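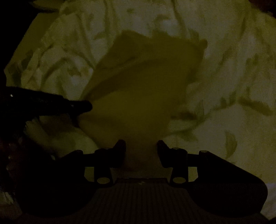 Folded cloth over the patterned sheet, sheet rumpled

Board: Household > Linen and Laundry
Thread: Folding on the bed, and shelf depth for towels

kestrel_row
I have one airing cupboard, internal depth 324 mm, and I'm trying to settle on a single fold for everything that goes in it. At present I fold on the bed because it is the only flat area in the flat at the right height. Results are inconsistent. The same towel comes out at 300 mm on the long side one week and noticeably over the next, and then the door won't shut.

Two questions. Is the bed the problem, or is it my fold? And does anyone fold thick cloths in thirds both ways, or is that too bulky to stack?

Lower_Wanyama
The bed. A mattress gives under your hands, so when you press the first fold flat you are pressing a curve. If the sheet is rumpled as well, the cloth picks up the ridges and the edges drift. Pull the sheet tight first at least, or use a table.

pegbag
Disagree. I have folded on a bed for years and the stack is square. The error is in where you take hold of the cloth. If you lift it by the folded edge it keeps its shape, and if you lift it by the open edges the inner layer slides. The surface makes a small difference and the grip makes a large one.

kestrel_row
I do lift by whichever edge is nearest. Will test.

Kheri Chege
Both effects are real but they act on different things. Soft surface: affects the length of the first fold. Lifting by the open edge: affects alignment of the layers afterwards. The original complaint is about length, so I would look at the surface first.

Thirds both ways gives nine layers. On a thin tea towel that is fine. On anything with a deep pile the outer layer has to travel round the others and you lose width at the fold. Halves one way and thirds the other gives six layers and will sit flatter. For a 324 mm shelf I would aim for a finished long side of 300 and no more, which leaves you 24 mm for the door and for fingers.

pegbag
Six layers is still a lump if the towel is a Koneck bath sheet. I have two of them and they only go in rolled.

Kheri Chege
Rolled works if the shelf is high enough. What is the clear height, kestrel_row?

kestrel_row
218 mm between shelves. Rolled bath towels go in one row with wasted space above them. Folded, I can get a proper stack.

marl_and_clay
Has anyone mentioned the cupboard itself? Slatted shelves need the folded edge facing out and the stack kept off the back wall. If everything is pushed hard to the back the air can't get up behind it. I'd give up a bit more depth and fold to 280 or so.

Lower_Wanyama
That assumes there's a tank in it. Plenty of airing cupboards are only cupboards now.

marl_and_clay
True. If there's no heat in there it matters more that things are fully dry before they are folded. A thick cloth can feel dry outside and be damp at the centre of the fold.

kestrel_row
No tank. There is a pipe. Everything is dried on the Lula airer first and left overnight.

pegbag
Use a board. Mine is an offcut of shelf, 565 by 300. It goes on top of the bed, the cloth is folded to the 300 side, and then it gets lifted by the folded edge. That deals with the surface and the length together.

Lower_Wanyama
So the surface does matter.

pegbag
The board is a gauge. I could use it on the carpet.

Lower_Wanyama
You could, and it would still be a hard surface.

Kheri Chege
The board is a sensible answer whichever of you is right. Round the corners with sandpaper or it will snag a fitted sheet. Face cloths don't need it. Fold them in half twice and stand them on edge in a basket.

kestrel_row
Reporting back. I borrowed a shelf out of the old Midemetti bookcase to use as a board and did the whole load by Kheri's method, halves then thirds. Hand towels and bath towels all came out within a few millimetres of each other. The door shuts. The bath towels are in two stacks, folded edge out.

I also did three on the bare bed, lifting by the folded edge as pegbag suggested. Layers stayed aligned. Length was still off on two of them.

pegbag
Which mattress?

kestrel_row
Soft one, with a topper.

pegbag
Well, a topper. Mine is firm. I'd still like to see it tried without.

marl_and_clay
Does the same fold work for pillowcases, or do you do those flat? I put mine inside one another with the sheet and they come out creased along the hem.

Kheri Chege
Flat, in thirds lengthways, then in half. Keep the hem on the outside of the last fold.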